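Speaker notes, Tridosent workshop, November 2, 2021
Talk: Small objects, soft surfaces. What we learned about grasp labels from hand-held grippers

Opening (speak slowly, wait for the first slide)

Good afternoon. I come from the Nornasov project, where we study how a robot can learn to pick up small things from a person who is holding the gripper. I will speak for 13 minutes and I would like to keep two minutes for questions, so please forgive me if I skip one of the tables.

Our question is simple to say. If a person sorts jewellery with a gripper in each hand, can we cut the recording into grasps without asking another person to mark every one? In the first year we marked everything by eye. It was slow, and two people marking the same recording often disagreed on where a grasp begins.

Slide 2. The task

Say: the person moves rings, bracelets and hair pieces in and out of a shallow tray. The tray lies on a bed. We wanted a soft surface under it, as the cloth gives way a little when the fingers press on it. On a hard table our old method worked well enough, and we had become too comfortable with this. 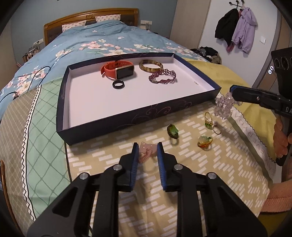 The second difficulty is the transparent things. Crystal beads let the background through, and the depth estimate is then often that of the cloth behind. Our first detector lost these objects in the moment the finger closed, so it reported a grasp of nothing. I will show the numbers for this later, but please remember it now.

Do not explain the calibration here. If somebody asks, it is in the appendix.

Slide 3. The Vadik method

We call the method Vadik. It uses two signals. The first is the opening between the fingers, measured over time. The second is how the picture changes in the small region between the pads. When the opening stops becoming smaller and the region between the pads moves together with the gripper, we say a grasp has started. When one of these conditions fails, the grasp has ended.

(Pause. Point to the curve, first the flat part, then the drop.)

It does not need to know what the object is. This was important for us. Earlier we had a list of object names, and each new bracelet made trouble.

Slide 4. Crowded tray

A tray with separate rings is the easy case. When bracelets are lying over each other, the fingers may close on one strand and another comes along with it. Is this one grasp or two? We decided to count it as one grasp and to add a mark, "with neighbour". Söderlund, our partner laboratory, counts it differently, so our results should be compared with care.
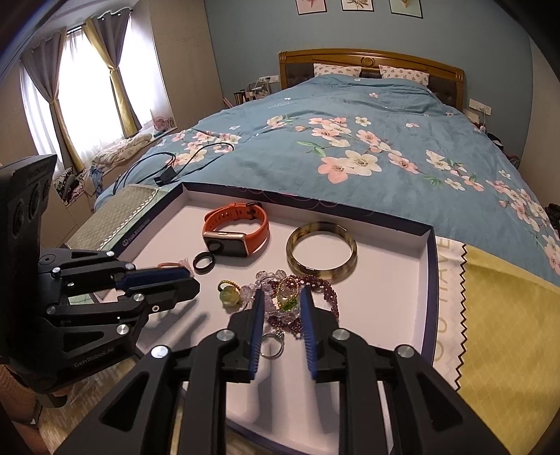 Vol. 2

The longer text of this part is in our workshop volume, and I will give only the main result. We tested on 2121 grasps that were marked by hand in October. Vadik found the start of the grasp correctly in 90 per cent of them. For the transparent objects the result was lower, and most of the errors were late starts. For thin rings we saw the opposite error: the fingers stop for a moment before they touch, and the method believes the grasp has already begun.

Slide 5. What does not work yet

Passing an object from one gripper to the other. Both grippers report a grasp and neither knows who should let go. We have tried a rule with a fixed waiting time and I am not satisfied with it.

Also soft hair ties. The opening continues to become smaller after contact, so the flat part of the curve is missing.

Last slide

Thank the audience. Leave the slide with the appendix list on the screen during the questions. If there is time, ask whether anybody here has marked hand-overs before and how they chose the moment.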